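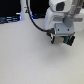 Arm over the table, gripper open.

Reports > Odthorpe > Open day

Quick update on the demo, fuller one to follow in April. Nudska table ran both sessions, 2 groups, good questions mostly on safety. Leung people stayed for the second, want a quote. Spent 2541 of the 2760, balance held for spare finger pads. Still open: cable routing at the wrist, sinage, parking. Nudov asked for a repeat visit, six people, date tbc. Recepits attached seperately.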